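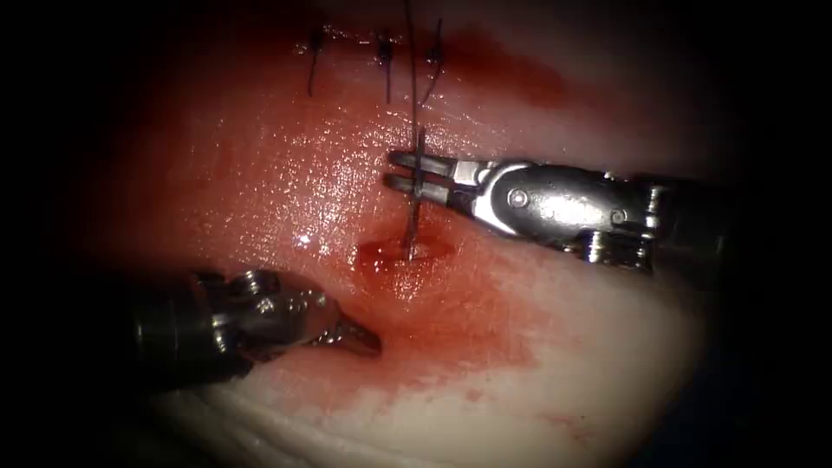
*Figure 1. Needle driver holding a curved needle over the tissue pad.*

# Savings Groups and Small Dairy Producers in the Prultow Valley

## 1. Background

This report is about the dairy families of the Prultow valley and the way they borrow and save money. In the valley there are 1,693 households, and most of them keep a few cows or goats beside some other work. The nearest bank is in Vorkholm. It does not lend to a person who has no title for the land, and many families farm on land which is still in the name of a grandfather.

For this reason the Hudec Producers' Association began to organize village savings groups. Each member brings a small sum every month. The group keeps the money in a locked box and lends it to members at a rate they have chosen together.

## 2. Method

I visited the valley in June and stayed with a family in the upper part. I used a questionnaire of 20 questions, which I had translated before I came. Two of the questions were not well understood, the one on "net income" and the one on "risk", so I asked them again in other words. The answers to these two should be read with care.

The Association also let me read its loan books. They contain 177 loans. Names were covered before I received the pages.

## 3. What the loans were used for

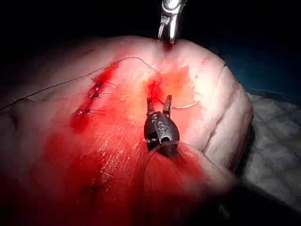 **By Silvia Vondráček**

The largest part of the loans went to winter feed. Families who buy hay early pay a much better price than families who wait for the snow, but in early autumn they usually have no cash. A loan from the group fills this space of two or three months.

The second use was milk cooling. In the lower villages, members put several loans together and bought a shared tank. The collection truck from the Venell dairy can now come in the morning, and the milk of the evening before is also accepted. In the upper villages the road is too narrow for the truck, so the members make cheese and sell it themselves.

A smaller number of loans paid for school costs or medicine. Some group leaders told me that such loans should not be allowed. I do not agree, as a family that sells a cow to pay the doctor has also lost a part of its farm.

## 4. Repayment

In the books, 13 loans were late by more than one month. Most of these were taken in spring, when milk income is not yet regular. One group has changed its rules, and a spring loan there is now repaid from July. The members I talked with were satisfied with this change. I could not compare it with other years, because the older books are kept in a different form.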